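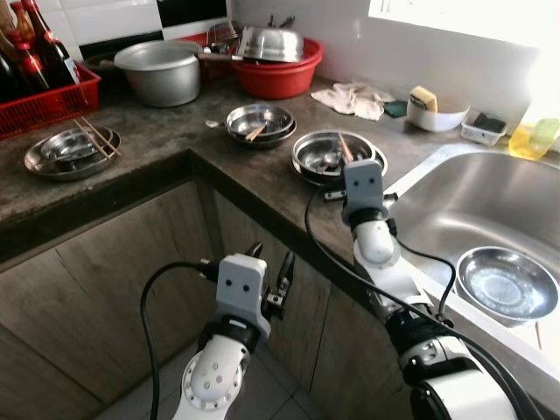

We'd been meaning to get out to Devthorpe for the spring open day for years, and every year something came up (a wedding, a flat battery, the flu). This year Menaka rang me in June and said she'd already filled the tank and made the sandwiches, so that was that. It's 182 kilometres from our door to the old Drotwood wool store, mostly good road, with a rough stretch after the silos where they've been promising to fix the shoulder since before my kids finished school.

I should explain for anyone who hasn't heard of it that Drotwood is a spice and tea blending works now. The wool went long ago, but the building still has that lovely greasy lanolin smell down in the loading bay, and on a cool morning it mixes with cardamom and you could stand there all day. They open to the public once a year and people come from all over. Parking is in the paddock behind, so wear proper shoes! Menaka wore her good sandals and regretted it by the second gate.

The tour was led by Sajib Weerasinghe, a softly spoken man with a very dry sense of humour who has been a blender there for 20 years. He started us in the sorting room, where the cinnamon comes in as long quills and gets graded by thickness. He passed a few around and had us snap them next to our ears. The thin-walled ones go with a crisp little tick and the coarser bark just sort of bends and complains. I bought the good sort on the way out and I've been snapping it at everyone who visits.

After that came the roasting floor, and this was the part I'd have driven the distance for on its own. They roast coriander, cumin and fennel separately, always separately, and Sajib was quite firm about it. Each seed colours at its own pace and if you put them in together you'll have burnt cumin before the coriander has woken up. He let us smell the coriander every couple of minutes as it went from green and lemony to something more like toast. A little boy near the front declared it smelled like his grandfather's shed, and everybody over sixty agreed with him.

The Kirkalitz mill stands at the far end, a great cast iron thing painted dark green, with a belt drive and a hopper you fill from a platform. It weighs 3000 kilos, and they had to take out part of the back wall to get it in. They ran it for us for five minutes with black pepper and half the group had to go outside. I stayed, sneezing, because I wanted to see the sieves. The pepper drops through three of them, each finer than the one before, and what won't go through the last gets sent round again. There's a wooden mallet hanging off the side on a string for knocking the hopper when it sulks.

Morning tea was scones with a cardamom butter, and I'd like it on record that I had only two. We sat at long tables out in the bay and got talking to a couple from up the coast who blend their own curry powder at home and were keen to compare notes. She puts in roasted rice. I'd never thought of it, but Menaka said her mother always did, and off the two of them went for a good half hour while I minded the bags.
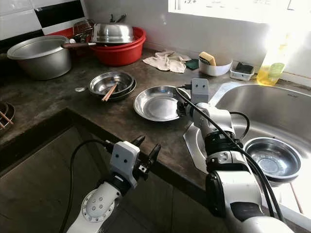
The question I came home with was how much of this a person can manage in an ordinary kitchen, and the answer is nearly all of it, if you're willing to do small amounts. A heavy pan, a low flame and a bit of patience will get you most of the way with the roasting. Where I've always gone wrong is the cooling, as I used to leave the seeds sitting in the pan and wonder why they'd gone bitter. Sajib's advice was to tip them straight out onto something wide and cool, and a dark grey mottled concrete countertop with a stainless steel sink set into it would suit me very nicely, with a sheet of baking paper down first. Grind them once they've lost all their heat and put the jar away from the stove.

The last stop was the tasting bench, where we tried four teas and were asked which came from the highest garden. I got it wrong with great confidence. Menaka got it right, and I heard about it all the way home.

There's a small shop by the exit, and if you go, head there before lunch, as the roasted curry powder had sold out when we got back to it. It goes under the Gunawardena label, no relation to Menaka Gunawardena so far as she knows, though she did ask for a discount. I came away with the cinnamon, a bag of whole mace, a tin of the smoky tea and a recipe card for pumpkin curry that I've now made twice. The second time I left out a chilli and my husband had seconds.

Entry was free, the scones were by donation, and the tour took just under two hours with plenty of stopping. There are stairs to the roasting floor but also a goods lift they're happy to run for anyone who'd like it. The only toilets are near the front office. Bring a hat for the walk from the paddock, and a cooler bag if you're thinking of the cardamom butter, which they sell in little tubs near the door.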